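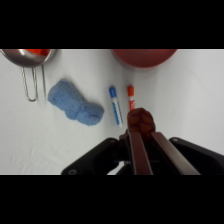 Saucepan, off duty.

Anyone else given up on batch cooking?

leekandbarley
Started in June last year with great intentions. Bought the Kerslake freezer tubs, wrote labels, the lot. I now own 30 portions of a lentil thing I dislike and can't shut the drawer. Has anyone kept this up without hating their own dinners?

mild_pickle
Lentils were your first mistake. Soup freezes well, mince freezes well, lentils freeze like grout.

oldgasring
Disagree with pickle. Lentils are fine if you undercook them. People boil them to death, freeze the remains and then blame the freezer. Mine come out better than they went in.

mild_pickle
Better than they went in isn't the boast you think it is.

tuppence_h

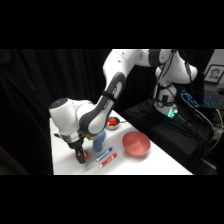
Batch cooking only works for me if I clear the decks first and stick to one pan. My kitchen in Hustberg is the size of a wardrobe, so the tubs end up on the floor and I end up standing in one. Give me a plain white tabletop like that one and I'd fill the freezer by lunchtime, then moan about the washing up until tea.

leekandbarley
One pan I can do. One pan and no lentils, even better.

oldgasring
You'll be back. Also stop buying Kerslake tubs, the lids warp. Takeaway boxes do the same job and come with a curry.

mild_pickle
For once I agree with the gas ring. Freeze the sauce, cook the pasta fresh. Anybody freezing cooked pasta needs a word with themselves.

tuppence_h
I freeze cooked pasta.

mild_pickle
Well, there we are then.

leekandbarley
Update, 8 May 2025: made a tomato sauce, ate most of it off the spoon, froze one tub — the label says "sauce?" and I'm already suspicious of it. Lentils still in the drawer. Offers considered, collection only.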